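Why I'm done with the weekly meal plan

Every January I do the same silly thing. I sit down with a fresh notebook and plan seven dinners, Monday through Sunday, like I'm running a hotel. By Wednesday I'm eating toast over the sink and feeling bad about it.

So this year I quit, and I want to make the case for quitting. A meal plan assumes you know on Sunday what you'll want on Thursday. I don't! I barely know what I want when I'm standing in the store. Last month I paid 40 dollars for a planning app called Lakance that promised 300 dinners "matched to my rhythm." My rhythm, apparently, is lentils.

What works better for me is shopping first and deciding later. There's a little market called Barbier on my way home, and I go twice a week and buy whatever looks good, plus eggs, plus bread. Then I cook from what's sitting on the counter. Sometimes dinner is great and sometimes it's an omelet with odd stuff in it (I stand by the radish one).

My sister thinks this is chaos. She has a laminated chart on her fridge and she's very happy with it, and she throws out less food than I used to. Fair enough. But when I planned, I bought things for recipes – half a bunch of dill, one sad stalk of lemongrass – and the rest went slimy in the drawer. Now I look at a vegetable and ask what it wants to be, and most of the time it wants to be roasted at 435 until the edges go dark.

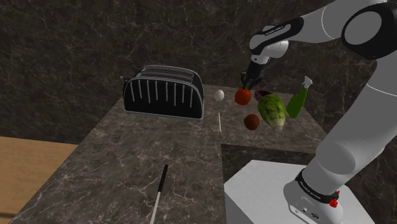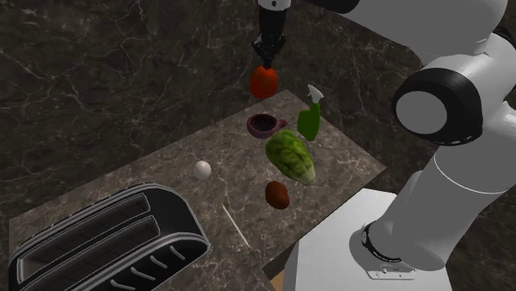
A tomato in the first one, a red bell pepper in the second.

I'll admit it's easier with no kids to feed and a store that close. If you've got four people asking what's for dinner at five o'clock, keep your chart. I'd just like the rest of us to stop buying the notebook.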